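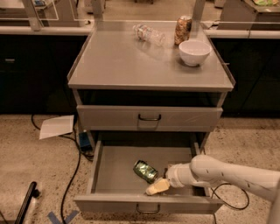 Arm at the open lower drawer, green can inside.

Guarding and floor rules for a small arm working drawers in a shared room?

Posted by terrazzo_tom in Workplace Robotics > Safety and Standards

We have a lightweight arm that takes objects out of a two-drawer metal cabinet and puts them back. The objects are household things: cans, bottles, a ceramic bowl, a snack canister. Nothing weighs much. The work happens in a room at our Soswood site that other teams walk through to get to the counters along the sides.

Our site safety lead came by in October and asked for a written procedure before we go on. What we have now is one page that says "keep clear while the arm is moving" and lists who is allowed to start it. She wants more than that, and she asked four things I couldn't answer well:

1. Is a collaborative arm allowed to run with no fence if people can walk up to it?
2. Do we need a marked zone on the floor, and does tape count?
3. Are cables on the floor a robot safety matter or just general housekeeping?
4. Does a drawer count as a pinch hazard if the arm is the one moving it?

The maker's manual says the arm is "suitable for collaborative use" and doesn't go much further. We run it at reduced speed, 300 mm per second at the tool. A person sits at the stop button for every run. I would like to know what other people put in their procedure, and which standard I should be reading. I'm in the US but our parent company is not.

Posted by mertens_cell_4

Start with the risk assessment. The four things she asked all come out of it, and if you write the procedure first you will end up rewriting it.

On your first point, "suitable for collaborative use" describes the arm. It says nothing about your application. The standards look at the whole setup: arm, gripper, the part being held, the furniture and the people. A rounded arm holding a ceramic bowl is a different case from the same arm holding an empty bottle. The bowl can break and leave sharp pieces. Write one line in the assessment for each type of object, and if you add an object later, add a line before you run it.

The documents to read are ISO 10218 parts 1 and 2. Part 2 covers the application and is the one you need most. ISO/TS 15066 is the technical specification on collaborative operation, with the contact force and pressure limits. In the US you want ANSI/RIA R15.06, which is the national adoption of 10218. Check which edition is current before you buy a copy, as these have been revised. With a parent company overseas, ask them which one they want cited.

Floor marking: tape is fine as a visual boundary. It isn't a safeguard and shouldn't be written up as one. If your assessment says people must be kept out during motion, you need something that stops the arm when they come in, such as a scanner or a light curtain, or a physical barrier. If it says contact is acceptable at your speed and payload, then the tape only tells people where to expect movement. Mark the furthest reach of the arm including the gripper and whatever it is holding. A lot of people mark the reach from the arm's data sheet and forget the gripper. We did, and had to pull up the tape and move it out.

Drawers: yes, treat it as a pinch and crush point. There are two of them on each drawer, between the front panel and the cabinet body and between the handle and the fingers. There is also the gap over the drawer, where a hand could be resting when the arm pushes it shut. What we have in our procedure:

- Nobody reaches into an open drawer unless the arm is in a protective stop.
- Objects are reset by one person, and that person has control of the restart.
- Drawer closing is done at a lower speed than free movement. We use 100 mm per second.
- The cabinet is fixed so it can't shift. If it slides, the taught positions are wrong and the arm may push on the wrong place.

300 mm per second may be fine or may not. Speed alone doesn't settle it. You need the moving mass and the body part that could be touched. If someone can bend down to the lower drawer, their head is in the work area, and contact with the head and face is treated much more strictly than contact with a hand or an arm. I would look at that one before the others. A person at the stop button is good practice but won't count for much on paper, because their reaction time is too long.

Posted by Hendby_tech

Agree with most of the above. Adding to the cables part, which got skipped.

It is both. A cable on a walkway is a trip hazard under normal workplace rules, and your lead can write you up for that with no robot involved. It becomes a robot matter when somebody trips toward the arm, or when a foot pulls out the supply or the stop circuit. We route everything along the wall side and put a low cover over any crossing. Power bricks go off the floor on a bracket. Loose paper gets picked up before a run too. It slides under a shoe easily on a hard polished floor.

The cable on the arm itself matters as well. If it hangs in a loop near the wrist, check it through the full motion, with both drawers open and both shut, to see that it can't hook a handle. We clip ours every 8 inches or so along the arm and leave slack only at the joints. I check the clips at the start of each shift and sign for it.

Posted by totov_user

We just used the Totov checklist and 600 mm of clearance all around. Passed fine. You are probably overthinking it.

Comment from mertens_cell_4

Please don't copy a clearance from another site. It depends on reach, stopping distance and what is near it. With counters on both sides you also have to look at whether a person could be trapped between the arm and the counter, and that may need more room than you have.

Comment from terrazzo_tom

Thanks. The head contact point is one we had missed completely. I have started the assessment with one line per object and will ask about the edition. The cables are getting moved this week.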